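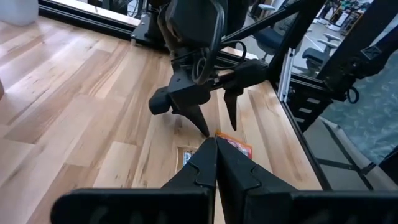

Monday, November 18, 2019

Can a machine do my chores yet? I get asked this often enough at family dinners that I figured I would write down the long answer and send people the link.

The short answer is no, with some exceptions that don't look like robots. My dishwasher is a robot by any fair definition. So is the washing machine. They take over a whole job, they run for years, and they cost less than a used car. What they share is that somebody has to load them and somebody has to unload them, and those are the parts I would pay to get rid of.

I spent twelve years in packaging before I started writing this blog, most of it at Usach, where we put dry goods into cartons. The line I worked on closed 380 cartons an hour. The closing was done by machine. Getting the odd bags and packets into the cartons was done by people, and when I left it was still done by people. We looked at automating it every couple of years and every time the quote came back for a machine that could handle one product, in one size, facing one way. We had 200 products.

So the thing I watch for, when I look at any new arm, is how it does with a snack packet. A snack packet is a bad object for a robot. It has no fixed shape. The film is shiny, so a camera sees a bright patch where the printing should be. If you squeeze it in the middle you may crush what's inside, and if you go for the edge you need to get under a flap of film that lies flat on the table. A four-year-old can do it without looking. With two pointed fingers and no feeling in the tips, you have to be in the right place first.

Two arms help. I used to think the second arm was for show, because most factory jobs get by with one arm and a good fixture. At home there are no fixtures. If you want to open a bag, or hold a box still while you put something in it, or turn a packet over, you need something to hold with and something to work with. That's what people do all day without noticing. Try folding a towel with one hand behind your back.

The trouble is that two arms get in each other's way. They have to share the space over the table, and a camera down near the fingers mostly sees fingers. The part of the packet you want to grab is often the part that's hidden. A person gets around this by leaning over, and by remembering where the thing was a second ago. Programs are starting to do the second part, but not well.

I'll go through the chores I get asked about most.

Vacuuming. Done, more or less. I have a Jakia, the round kind, and it does the downstairs every morning. It gets stuck under the radiator in the hall once or twice a week. I still do the stairs myself. I'd buy it again.

Dishes. The washing is done and the loading is nowhere. Plates are not too bad for a gripper, but a sink full of dishes is a pile, and piles are hard. Glasses are worse because cameras see through them.

Laundry. I wrote about folding in February and nothing has changed much since. The demos I've seen take several minutes per shirt and the shirt is usually laid out flat by somebody first. I have a family of four. I don't have that kind of time and neither does the machine.

Putting away groceries. This is the one I would want most, and it's the one closest to my old job. Boxes and cans are fine. Bags, nets of onions, bread and anything wrapped in film are not. Small flat things are a problem of their own, because there is hardly any edge to get hold of and the fingertips hit the table first.

Wiping the table. I expect this one sooner than the others. The motion is simple and it doesn't matter if you go over the same spot twice. Somebody still has to clear the table before it starts.

On the shop floor the picture is a little better. Kiani sells a suction picker that I've seen run on bagged goods, and it's quick, as long as the bag is facing up and has a flat spot for the cup to seal on. Wrinkled bags get dropped. The people at Temell, where an old coworker of mine went, use one on a returns line and keep one person next to it to deal with what it leaves behind. That seems like a fair split to me. The person used to lift every item and now lifts the awkward ones.

When I try to put a date on the home version I end up guessing like everyone else. The arms themselves look good enough to me. Motors are cheap now and cameras are very cheap. What's missing is the part that decides where to put the fingers when the packet is not where it was last time, and then notices when the grip is bad and tries again. At Usach we would have bought a slow machine that could do that.

Next post will be about the dishwasher door, because I finally replaced the spring and it was a much bigger job than the manual says.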